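January 11, 2019

Wheel-cover cell, planner rebuild. Notes by me, corrections welcome from Farzad and Nasrin.

Rostam merged the new grasp scorer last night and the summary says replanning is "solved." I don't buy it. The replay set is 1,388 logged frames, nearly all with the shelf at the same height and the part lying flat. Of course it scores well. Reran it with the part pose shifted 3 degrees and the top candidate flipped sides in 2 of the first batches I opened. Will log the rest before I complain properly.

Other gripe: the wrist view. The self-filter still works from the old arm mesh, so anything bolted on later gets treated as scene. Floor tape is a separate mess – when the wrist moves fast the streaks break up the line fit and Mona quietly falls back to the last good estimate. It should say so in the log. A stale zone pose with a green status is worse than no pose.
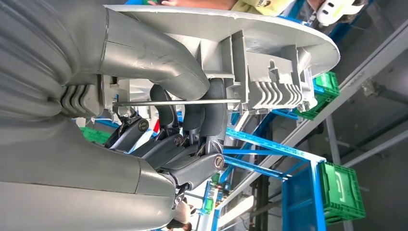
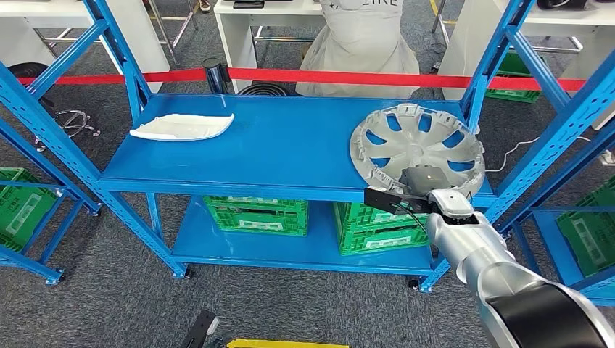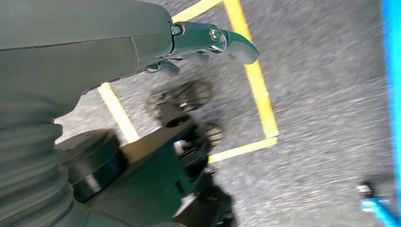
Wrist, head, wrist. Tape zone is in the last one, hubcap grip in the middle one.

Slamet wants the head camera to carry the shelf pose and the wrist to do only the final approach. Fine by me, if somebody shows me the time offset between the two streams first. I have asked for that plot before.

To do:
– mask from the current arm model, with margins we can defend
– drop tape fits on blurred frames, print a warning
– timeout on the replan call is 300 ms in the config, hard-coded to something else in Clina. Pick one.
– Catherine to rerun the replay set with the scorer off. If the numbers barely move, the scorer goes back on the branch until March.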